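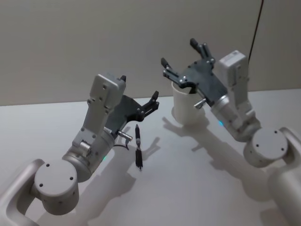
# Gurkon desk set, notes and data card

Hi, I'm Ottilie Marti, and I look after this set for the Arnovside bench. It's a collection of teleoperated examples for a two-armed setup working on a plain tabletop with a cup and a few writing things (pens, mostly). I drove nearly all of it myself, so if you spot a habit in the motions, it's probably mine!

## What you get

The first release has 300 episodes, each one a single attempt from start pose to rest pose. They run about 30 seconds, a little longer when I was fussing with a grip. Every episode folder holds:

- `joints.csv`, both arms, commanded and measured
- `grip.csv`, opening for left and right
- `views/`, the camera streams
- `note.txt`, whatever I typed straight after the attempt (spelling not guaranteed)

Please read the notes before you filter. I was tired on some afternoons and the notes say so, and they're often more useful than the success flag.

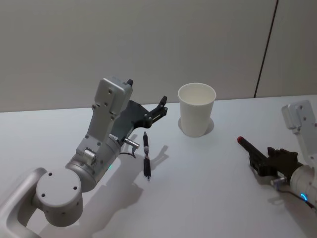

Pens are the hard part. A slim pen lying on a flat table gives the fingers very little to close on, and if you come in even slightly crooked it rolls off and you have to chase it. I kept the chases in. A policy that has only ever seen clean pickups gets completely lost the first time something rolls, and we learned that the slow way with the Pritow set last year.

Cups are easier, but do watch the rim. I approached from the side in some episodes and from above in others, and the `approach` column tells you which. I'd train on both and hold out a few of each.

## Splits

Train, val and test are split by session, never by episode. There are 15 sessions, and 14 were recorded here at Arnovside. The remaining one comes from the Abu Hammour bench and is the whole test split, so a drop in your numbers there is expected.
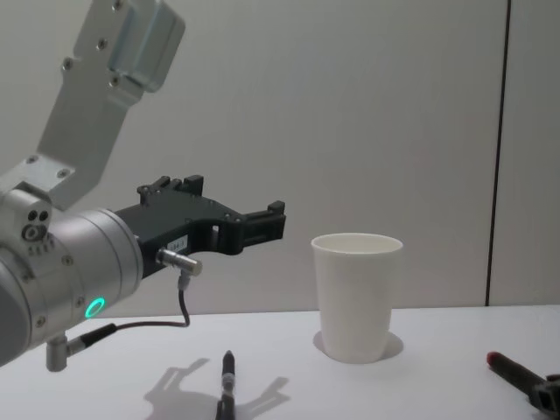 **Can I use just one arm's data?**

Sure, set `arms: left` or `arms: right` in the loader config and the other arm's columns get dropped. The camera streams stay as they are, so the second arm may still wander through your images.

## Known problems

- The clocks drift a bit in the earliest sessions. `fix_time.py` handles it, but run it before you resample.
- Some `note.txt` files are empty. Sorry, I forgot.
- The grip values are raw. Scale them per arm, as left and right don't share a zero.

## Changes

10th October: renamed the `approach` values, rebuilt the index, and put back two episodes I had marked as failures by mistake. If you downloaded before then, grab the index again; the streams haven't changed.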